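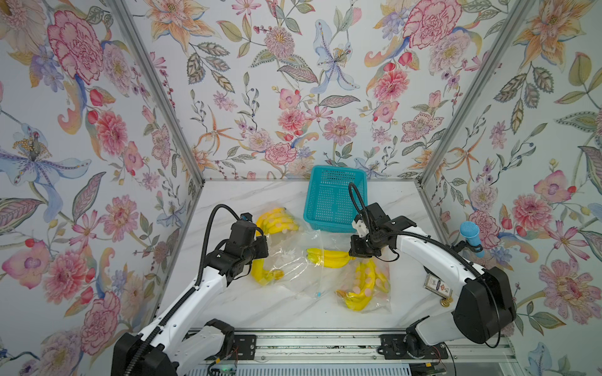

Gomo bagging work package: interim progress report
Submitted to: Orakzai Fund, program office
Prepared by: Areeba Qureshi, Flalilside
Date: July 15, 2022

1. Scope of this report

This report covers the banana bagging part of the Gomo project. The work package looks at one packing step: a bunch goes into a clear drawstring bag, and bunches are collected in a perforated plastic basket. Transport, shelf display and labeling belong to other work packages and are not reported here.

2. Status against plan

The plan called for 800 completed baggings by the end of the period. The log shows 966. Of these, 18 were excluded from the analysis because the entry was incomplete, mostly a missing bag size. The excluded entries have been kept in a separate file and can be supplied on request.

The work on fill order in the basket started late and is behind plan. The comparison of bag sizes is finished. The comparison of closures is still open (see section 5).

3. Materials and table layout

The table top is white with a gray marble pattern, and the walls on three sides are papered in a floral print. Neither has been changed during the period. The surface is smooth, and an empty bag slides on it with very little force. A cloth mat was tried in the first week and withdrawn when the bag film caught on the weave.

Bags are clear plastic, supplied by Vunine in two widths. The film is thin and the two sides tend to cling together at the mouth. The basket is a turquoise mesh type with a rectangular opening. Its usual place is at the back of the table, which leaves the front clear for laying out a bag.

Artificial bunches are used for the repeat trials. They keep their shape from one bagging to the next, so a change in time can be put down to the bag or the method. Stem stiffness differs from fresh fruit, and the times given below should be read with that in mind.

4. Results

4.1 Opening the bag. This is the slowest step. Parting the two sides of the film took longer than inserting the bunch in most of the logged entries. Folding back the mouth before the bunch is picked up shortened the step for the wide bag. No clear gain was found for the narrow one.

4.2 Inserting the bunch. Two directions were compared, stem first and tips first. Stem first is faster in the wide bag. In the narrow bag the stem end catches on the film about as often as the tips do, and the difference is too small to report. 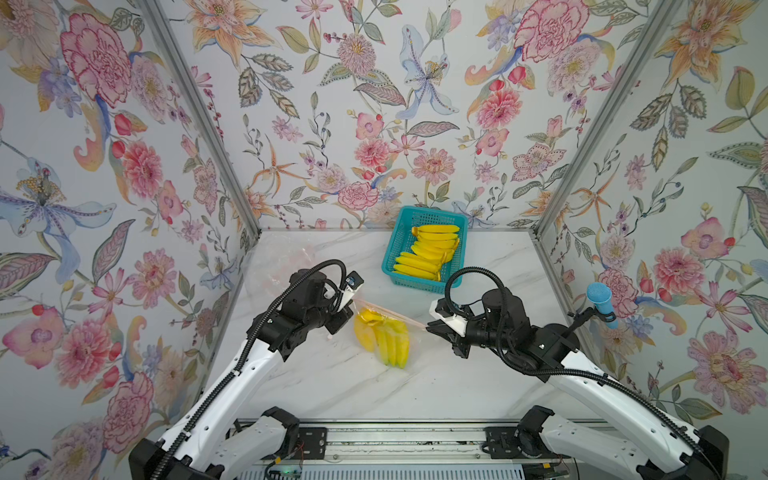
4.3 Fill order. When the bunches in the basket are lined up with the stem ends to one side, later bunches sit on the curve of those below and the stack stays level. Mixed directions gave a higher stack for the same number of bunches. The fill order entries so far come from 20 basket loads, and more are needed before a recommendation is made.

4.4 Film damage. Tears were rare. Those recorded were at the mouth of the bag, next to the drawstring channel, and almost all were in the narrow width. No tears were recorded at the bottom seam.

5. Open items

Closure. The pink drawstring is easy to tell apart from the clear film, but it is thin and lies flat against the bag when slack. Misaki Sakai is preparing a short test of three ways to take hold of it: at the middle of the strip, at one end, and together with a fold of the film.

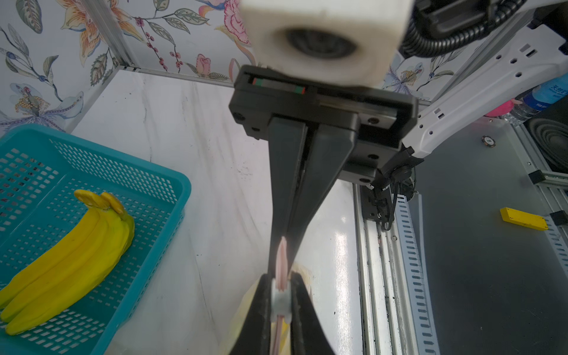
The third way takes up the most film and may leave the mouth partly open after the pull. It will be logged separately from the other two.

Basket position. Moving the basket from the back to the left side shortens the path from the bag to the basket, but it takes up space needed when a wide bag is laid flat. Both positions will be run with both bag widths.

Log sheet. Bag width has been made a required entry. The old sheet allowed it to be left blank.

6. Budget and next period

Spending on bags and bunches is within the approved amount. One further order of narrow bags is planned -- the wide stock is enough for the remaining trials. No change to the staffing line is requested.

The closure test and the remaining fill order loads will be run next. Results from both will be included in the November report, together with the full log in spreadsheet form.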